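How to check an automation pitch before it changes your packing bench

Posted May 6, 2026
Filed under: Automation at work

Sooner or later someone will walk into your workplace with a slide deck and tell you a robot can do the folding and packing. Our turn came in October, when Kanley decided to look at a system from Mondetti for the returns bench. I do that job. What follows is the method we ended up with for testing the claims, written for people who will have to stand beside the thing afterwards.

You won't need any technical background. You will need a bench, some ordinary stock and the nerve to ask dull questions.

Step 1. Write down the job as it is done now

Don't use the procedure manual. Ours says "fold garment, place in basket", and that leaves out most of the work. Before the basket, someone checks pockets, turns a leg the right way out, spots a stain and decides whether the piece goes back to stock at all. Get the people who do it to write their own list. Ours came to 11 separate actions. The sales sheet covered 3 of them.

If the vendor's list is shorter than yours, send yours over and ask for a written reply to each line.

Step 2. Set up the bench with your own things

Demonstration stock is always stiff, clean and one colour. Ask for your own baskets and your own clothes to be used, including the awkward ones.

Clear a table with room on both sides. Put the basket towards the back and leave working space in front of it.

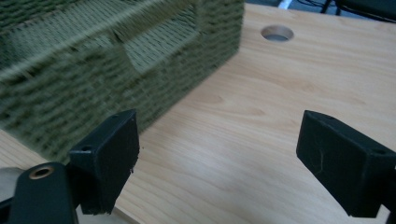 Then agree on what counts as finished before anyone starts. Is a trouser leg hanging over the rim a pass? Is a basket that has been pushed crooked? We skipped this the first time and lost most of a morning arguing over it.

Step 3. Do the job by hand, with the grippers

Plenty of these systems learn from people doing the task with hand-held grippers, so that is where your staff come in. Try it yourself before you ask anybody else to. Fingers feel the edge of a cloth and a gripper doesn't, and you will find your shoulders working harder than you expected.

Start with the basket alone, one gripper to each side. Move on to folded clothing once that feels steady. Keep the cables clear of your elbows, and stop when your wrists get sore.
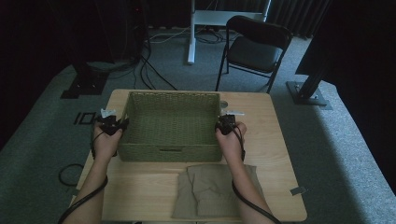
A gripper on each side of the basket, with folded khaki fabric in front.

Step 4. Count the practice as labour

The brochure we were given spoke of 2,000 recorded runs as if they fell from the sky. Somebody has to do them. Ask who, on whose shift, at what rate, and who covers the bench in the meantime. Ask as well whether the recordings can be used to measure the speed of the worker who made them. We wanted that ruled out on paper, and it took 9 emails to get there.

I would also ask who owns the recordings if the contract ends. The first answer we got was vague – the second was longer and just as vague.

Step 5. Ask what is left over

Suppose it all works. The easy folds go to the machine and the people get what remains: the stained, the tangled, the wrongly labelled. That is a harder day at the same pay unless someone changes the pay. Davitz, who supply our bench software, call this "higher-value work". Maybe so. Have the new duties written into the job description before the trial, with breaks and targets to match.

Step 6. Run it on a bad day

Try it during a busy stretch, in the usual light, with a short crew. Write down every time a person has to step in and how long that takes. At our Mamani site the tidy figures from the first trial left those minutes out altogether, so keep your own log and compare.

Where we are now

Still on the trial. I haven't seen enough to say yes, and I've seen too much careful work in it to call it a gimmick. The next review will use our log as well as the vendor's. If you are running something similar, save a blank copy of your Step 1 list, as you will want to fill it in again once the bench has changed.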